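Home Topics Ask Us Games Quizzes Grown-ups Search

WHY DO DRAWERS STICK?

You pull. Nothing. You pull harder and the whole chest of drawers walks towards you across the carpet. Then whoosh, socks everywhere.

Why do drawers do that? Katia Galli's class in Sitanbridge sent us that question and it's a good one, so let's go.

First, the rubbing

When two things slide against each other they rub. The rubbing pushes back against whatever you're trying to do. Grown-ups call it friction. Even things that feel smooth have tiny bumps on them, much too small to see, and the bumps catch on each other and cling a bit.

Try it. Press your palms together and slide them. Easy. Now press really hard and slide them. Harder! And warmer too. That's friction making heat.

So a drawer full of jumpers is harder to pull than an empty one. More weight, more pressing down, more rubbing.

Second, the wonky pull

Say your drawer has two handles, one each side. You've got a biscuit in one hand so you only pull the left handle. The left side comes forward. The right side stays behind. Now the drawer is twisted in its hole, and its corners dig into the sides. The harder you tug, the harder they dig. Stuck.

What to do: push it back in till it's straight. Use both hands. Pull slowly. (Eat the biscuit first.)

Wide, short drawers twist most easily. Long, thin ones go straighter, a bit like a train in a tunnel.

Third, the weather

This is the odd one. Wood drinks. Not like you drink, but it takes in water from damp air and swells up a tiny bit. Mostly it gets fatter across the grain — the grain is the lines you can see running along the wood — and hardly any longer at all.

A drawer doesn't need to swell much. The gap round it might be thinner than your fingernail. Fill the gap and there's nowhere for the drawer to go.

When the air dries out again the wood shrinks and the drawer slides like nothing ever happened. Doors do it too. Does your back door stick in wet weather and not in dry? Same thing.

Metal and plastic don't drink the way wood does. They can still get stuck but you'll have to blame somthing else, usually a spoon.

The spoon problem

Kitchen drawers. Someone puts a ladle in the wrong way up, shuts the drawer, and the ladle tips up inside and hooks on the frame. Now it only opens a crack.

Don't yank! Shut it, give it a gentle jiggle, try again. If that doesn't work get a grown-up, who can slide a ruler in the gap and press the ladle flat. Keep fingers out. Fingers are softer than ladles.

So how do you make a drawer that doesn't stick?

People have been working on this for a very long time.

Wax. Rub a plain candle along the wooden edges where the drawer slides. The wax fills in the bumps. Cheap, quick, smells nice. Don't use cooking oil, it goes sticky and gets into your pants.

Runners. These are strips along the sides for the drawer to slide on, so only a thin bit is rubbing and not the whole bottom.

Wheels and balls. Lots of newer drawers have little wheels, or tiny steel balls that roll inside a metal track. Rolling is much easier than dragging. Think of pulling a suitcase with wheels, then pulling one without.

Loredana Longo mends old furniture in Brestholm and she told us most stuck drawers people bring her aren't broken at all. "They're just too full," she says. She once took 323 buttons, a torch and half a sandwich out of the back of one. The drawer was fine after that. The sandwich was not.

TRY IT: the book test

You need: a shoebox lid, some books, a table, a bit of string, sticky tape.

Tape the string to the front of the lid. Put one book in it. Pull it along the table slowly. Feel how hard it is? Add another book. Pull again. Add another.

Now put 10 round pencils under the lid, side by side, and pull again. Big diffrence! The pencils are rolling, so there's a lot less rubbing. You've just made a very basic drawer runner.

Last go: tape the string to one corner only and pull. Watch the lid swing round. That's your wonky pull.

Words to know

Friction — the push-back you get when things rub together.
Grain — the lines in wood.
Runner — the strip a drawer slides along.
Swell — get bigger.

One more thing. Never climb on open drawers, even the bottom one, even to get the good biscuits. An open drawer moves the weight to the front and the whole lot can tip over on top of you. Heavy stuff goes in the bottom drawers, and tall furniture should be fixed to the wall by a grown-up. One drawer open at a time. Shut it before you open the next.

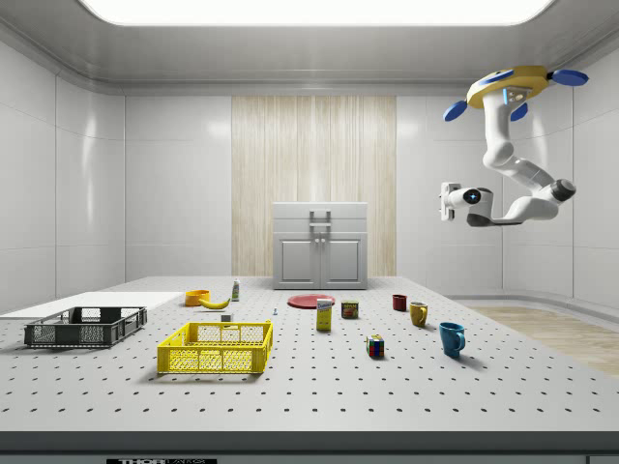
And if yours still sticks after all that, try the candle again, right to the back this time.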